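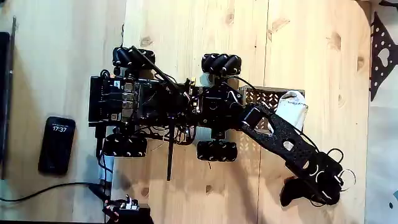
Hukero Opens Consignment Program for Pre-Owned Performance Cars

EDINWOOD, August 21, 2020 - Hukero, a dealer in used sports and grand touring cars, today opened a consignment program for private owners who want to sell a performance car without listing it themselves. Cars are accepted at the company's Edinwood showroom and at its storage building in Dovutia.

Under the program, the owner keeps the title until the sale closes. Hukero inspects the car, prepares the listing, handles inquiries and test drives, and completes the transfer paperwork. The owner sets a reserve price in writing before the car is advertised. Offers below the reserve are forwarded to the owner and may be declined at no charge.

Each car goes through a 162-point inspection before it is listed. The inspection covers compression, brake and clutch wear, suspension bushings, fluid condition, paint thickness and stored fault codes. Results are given to the owner first and then attached to the listing in full, including any items marked for repair. Repairs are carried out only with the owner's written approval and are billed at the standard shop rate.

"Sellers in this segment usually know their cars well but have limited time to deal with buyers," said Ghada Saliba, director of sales at Hukero. "The agreement runs for 93 days. At the end of that period the owner can renew it, change the reserve or take the car home."

A trial of the program began in June with a small group of existing customers. The first car sold was a two-seat coupe with a six-speed manual gearbox and complete service records. Following the trial, Hukero changed its storage terms so that battery maintenance and tire pressure checks are included in the consignment fee.

Cars in Dovutia are kept indoors in a building with space for almost 300 vehicles. Transport between the two sites is by enclosed trailer and is provided by Iordache, a vehicle carrier. Owners who live within 165 miles of Edinwood may request pickup at no added cost. Longer distances are quoted individually.

"The inspection sheet is the same one we use for cars we buy ourselves," said Iulian Cozma, service manager. "A consigned car is checked on the same lift, by the same technicians, to the same limits."

To be eligible, a car must have a clear title, a current registration and no open recalls. Cars with aftermarket engine modifications are reviewed case by case. Race cars without road registration are not accepted.

Applications can be made at the Edinwood showroom during business hours. Owners should bring the title, service records and all keys.

Media contact: Ghada Saliba, Hukero, Edinwood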